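## 3. Equipment plan and budget

The second project period was spent on purchasing. The arm and both hands were already on loan to the lab, so the budget covers only what wears out, what connects to the hands, and what protects them. Róisín Mulcahy kept the parts list and Minoru Nagano collected the quotes.

Two suppliers were compared. Skakora sells finger segments singly, with a lead time of 21 days. Grandthorpe sells them only as full sets but ships in 8 days. We chose Skakora for segments and Grandthorpe for cable and connectors.

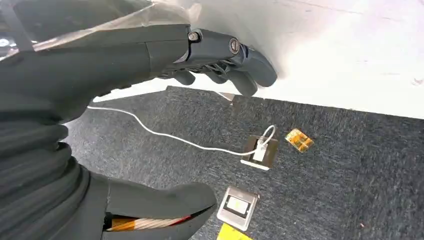

Project Report, p. 8

The corrugated black covering on the forearm is budgeted as a spare, one per arm. Plastic film is bought by the roll and charged to consumables. Finger segments are listed separately from the pivot hardware, so that a worn joint does not force the purchase of a whole finger.

Small electronics were harder to plan. The square modules with white cable connectors have no fixed replacement interval, and our first draft left them out. The revised draft includes a reserve of 200 euros for modules, cables and adapters – the smallest sum our supervisor, Ingvild Solberg, would approve without a separate request.

### 3.1 Open items

- Quote from Zúñiga for replacement internal cable bundles. Requested in May, no answer at the time of writing.
- Storage. Parts are currently sorted on the floor during assembly work. A shelf unit at 55 euros has been added under furniture, which is a different cost center.
- Shipping insurance for the return of the hands to Ustside. Arvid Eklund is checking whether the loan agreement covers it.

The order for finger segments should be placed first because of the lead time. The Grandthorpe order can wait until the cable lengths in section 4 are final.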